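Drirora Search this site Search Advanced search

Papers > Household Studies > Small Things in Shared Kitchens > Section 4

January 9, 2018
By Wendelin Grabner

4. What the capsule bin told us

I'll admit I didn't plan to write a whole section on coffee capsules. When Karabo Engelbrecht and I started looking at how people keep small things in shared office kitchens, we had our hearts set on the tea drawer (so much drama in a tea drawer!) and I thought the coffee corner would get a paragraph. Then we went through the kitchen notes from the Bristau building and the capsules were on every other page, so in they went.

Some background first. The Bristau building has 2 kitchens, one on the Powell side and one on the Jeken side, and 68 people share them. Both kitchens let people keep their capsules any way they like. We asked everyone to fill in a short card whenever they moved, refilled, sorted or tipped out a container of small items, and we got 175 cards back, which delighted me, as I'd been hoping for 80. Plenty of them just say "coffee" and nothing else. We kept those in, but they don't do much work in what follows.

The thing that comes up again and again on the better cards is mixing. People start with one kind of capsule per container and, somewhere in the first week, give up on it. A sleeve runs low, somebody drops the last few in with another kind to free up the box, and from then on it's a mixed bin and stays that way. I do exactly the same at home with batteries, so I'm in no position to be stern about it.

Once a bin is mixed, color does most of the sorting. Figure 3 is a good case: yellow-green foil lids, brown cups and white capsules all piled into one clear plastic bin on a white tabletop. The word "CAPPUCCINO" is printed on a couple of the yellow-green lids, but I'd bet few people stop to read it. On the cards they write "a yellow one" or "the white kind," and only the newer people seem to use the name of the drink. Karabo noticed that before I did and was very nice about it.

The other thing I'd point to is how the capsules lie. A capsule has a lid end and a cup end, and dropped in loose it can land any old way, on its side or tilted or lid to the back. If the lid is turned away, you're choosing by the body alone, and a brown body could have more than one color of foil on it for all you know. Several cards mention picking one up, looking, and putting it back. We called this "turning over" in our coding (see Section 3) and it was far more common for capsules than for tea bags, where the tag usually gives the game away.
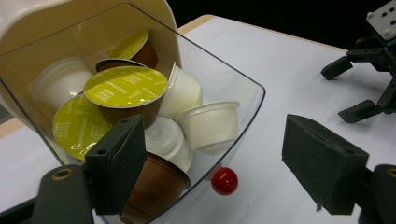
Figure 3. Coffee capsules of mixed colors in a clear bin.

4.1 Clear bins and the other sort

So does a see-through bin help? We think so, a bit. People with clear bins wrote less about digging and more about running out, and my guess is that they could tell from across the room that the white ones were getting low. With the solid tubs on the Jeken side you have to walk over and look in from the top, and by then you're already standing there wanting coffee.

It isn't a tidy comparison, though. The Powell side got its clear bins in June, when half the kitchen was being rearranged anyway, and people were filling in cards about everything that moved. Karabo would like to drop that month completely. I'd like to keep it and put a note in the table, so for now the table has a note. The tea drawer gets its turn in Section 5.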